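Gultex Slip Guard Module for Two-Finger Grippers

Product code: GX-264
Category: Gripper safety and grip monitoring
Status: In stock, new firmware since February

Please read first: safety notice for owners of older units

If your module was delivered with firmware 1.x, it can report "grip confirmed" when the fingers hold nothing. The fault is explained lower on this page, together with the steps for the update. The update is free of charge. Until you have made it, do not let the arm carry anything above a person, a glass surface or another machine, and keep the speed limit of the arm at the teaching value.

What the module does

The Slip Guard is a small electronic unit which sits between the gripper and the arm controller. It reads the motor current and the finger position many times per second, and it decides if the object is held, if it is slipping, or if the fingers have closed on air. When it sees a slip, it asks the controller to stop the arm. It does not open the fingers. This was our decision from the first version, as a dropped object is in most cases worse than a stopped arm.

The module works with electric two-finger grippers. It is not suitable for suction cups, and we do not recommend it for pneumatic grippers.

The fault in firmware 1.x

The fault was reported to us by Kianoush Rashti, who tests handling cells for Sadeghi, a packing company for household goods. His cell was moving woven baskets from a table to a shelf. On a Tuesday evening, near the end of the shift, the arm lifted a basket by the rim, and the basket fell at the highest point of the path. The module had shown the green light during the whole movement. The basket hit the table and then the floor. No person was inside the fence.

He repeated the movement 100 times with the same settings. In 11 of these the fingers lost the rim, and in all 11 the module still said that the grip was good. We thank him for sending the complete logs and not only the complaint.

We found two causes.

First cause: the springing rim. A woven rim becomes thinner when you press it. The fingers close, the rim gives way, the fingers close a little more, and after a short time everything looks stable. Firmware 1.x took the first stable moment as the confirmed grip and kept this value. If the strands moved later, the fingers followed them slowly, and the slow movement was under the limit for a slip.

Second cause: friction in the gripper itself. In a gripper which has worked for a long time, the motor needs some current only to hold the fingers in place. The old firmware counted this current as holding force. In Mr Rashti's gripper the friction was high enough that an empty gripper, stopped before full closing, looked like a gripper with a light object in it.

Each cause alone was small. Together they gave a green light with nothing in the fingers.

What is changed in firmware 2

The module now compares the current before contact and after contact, and it uses only the difference. Old friction is therefore removed from the calculation.

The grip is checked again after the first short lift. If the fingers have moved since the first confirmation, the light goes to yellow and the arm waits.

A slow closing movement is now added up over the whole path. Before, each small step was judged alone and forgotten.

If the module cannot decide, it reports "not held". In the old version it reported the last known state.

With the last change you will have more stops than before. Some customers have written that their cell became slower. We understand this, but we will not offer a setting to switch it off.

How to make the update

1. Bring the arm to its rest position and remove any object from the gripper.
2. Switch off the arm power. The module must stay powered.
3. Connect the service cable and start the Karkemow service program, version 3 or newer.
4. Choose "Update module" and wait until the light is blinking white.
5. Run the friction measurement. The fingers will open and close several times, so keep your hands away.
6. Switch the module off and on again, and check that the program shows firmware 2.

If you leave out step 5, the module will use the factory friction value. It will work, but the detection of light objects will be less good.

After the update: the empty grip test

Close the gripper on air with the normal program and look at the light. It must be red. Then stop the fingers half closed, also with nothing between them. It must again be red. If you see green or yellow in one of these tests, take the cell out of use and write to us.

Advice for woven and soft objects

Baskets are a difficult object for every two-finger gripper, also with the new firmware. The weave is uneven, the rim is thick in one place and thinner in another, and a corner behaves differently from a straight side. We have done our own trials on a pale tabletop with a dark brown basket which has a braided rim and rounded corners.

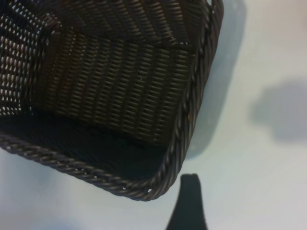 Choose the grip point with care. On a long straight side the rim can bend outwards when the weight comes on it, and then only the upper strands are held. Near a corner the shape is stiffer, but the fingers must come in at the correct angle or they will hold the braid only on one edge. Please try both with your own baskets, at low height, before you decide.

Use finger pads with a soft surface. Hard fingers slide along glossy strands. The Pradier rubber pads fit without changes to the module settings, and other pads can be used if you repeat the friction measurement.

Do not increase the force until the rim cracks. More force will hide a bad grip point for some days, and then the strands break.

Never lift a filled basket by one side of the rim. The module can detect a slip, but it cannot know that the basket is tipping.

Technical data

Supply: 24 V DC
Connection to controller: two digital outputs, one digital input
Signals: held, slipping, not held
Cable length supplied: 3000 mm
Weight without cable: 264 g
Mounting: four screws, included
Use: indoor, dry rooms

In the box

Slip Guard module, connection cable, service cable, screws, printed safety sheet. Finger pads are not included.

Limits of the product

The Slip Guard is a monitoring unit. It is not a certified safety component and it does not replace a fence, a light curtain or the emergency stop. Do not connect its outputs as the only stop signal of the cell. If a falling object can injure somebody, the area under the path must be closed, also when the light is green.

Questions we receive often

My light changes to yellow with every basket. Is the module broken?
Most probably not. Check the pads first, then move the grip point by a finger width and try again. If the yellow light stays, send us a log from the service program.

Can I return to firmware 1.x?
No. The service program blocks it.

I bought the module second-hand. Do I get the update?
Yes. We need only the serial number, which is printed on the side with the connectors.

Do I have to repeat the friction measurement?
Yes, after each change of fingers or pads, after each repair of the gripper, and in any case when the empty grip test is not red.

Contact for this notice

Technical questions about the fault are answered by Dexter Holloway in the Gultex service department. Please use the contact form, choose "Slip Guard" as the subject and add your serial number and the type of gripper. For modules which fail the empty grip test we send a replacement first, and you return the old unit in the same box.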